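Toddale bay: progress report for January
Prepared by Amrit Robichaud for Pirjo Laaksonen, Merham

Dear Pirjo, thank you for being so patient with us over the winter. I'm glad to say the bay is up, the arm is mounted and most of your grant for the cell has now gone on things you could drop on your foot – £1,175 on the frame, panels and flooring, with £200 held back for spares.

Yulan Xiao has taken charge of the gripper and looks after it beautifully. She checks the finger screws each morning before we start, wipes both fingers down and runs them open and shut with nothing between them. The wrist camera gets a clean cloth at the same time, and then we do one slow pass over the floor before any item goes in.
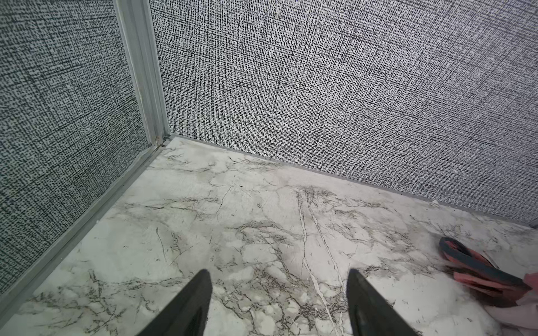

Cleaning and upkeep

We had written the floor into the schedule and rather forgotten the edges, which was my doing. Dust settles in the metal trim along the foot of the wall, so Mingxuan Mao now goes along it with a soft brush and a narrow vacuum nozzle at the end of every shift. It takes him 3 minutes or so when he isn't being talked to (I am usually the one talking). The fabric walls only need a light going-over, and we are keeping liquids well away from them.
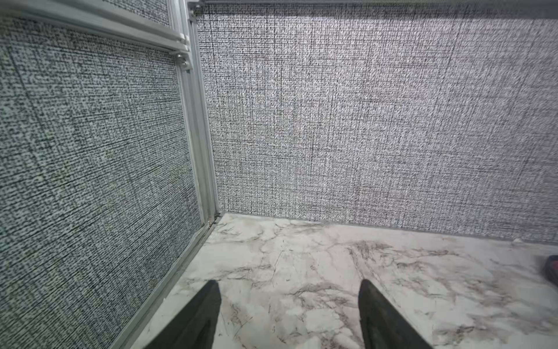
Camera alignment has been the larger job, and it took us 2 attempts to settle on a method we all trust. Ravinder Carrier wanted a fixed point that would still be there after every clean and every change of items, and we chose the foot of the aluminium corner post, where the two walls meet the floor. The arm goes to the same pose, we compare the view with our saved one, and anything that has drifted is put right before work begins.

Next month we hope to fit the spare finger set from Cormier and write up the routine properly, so that your colleagues at Zikano can follow it without ringing us – though they are always very welcome to ring.

With warm thanks,
Amrit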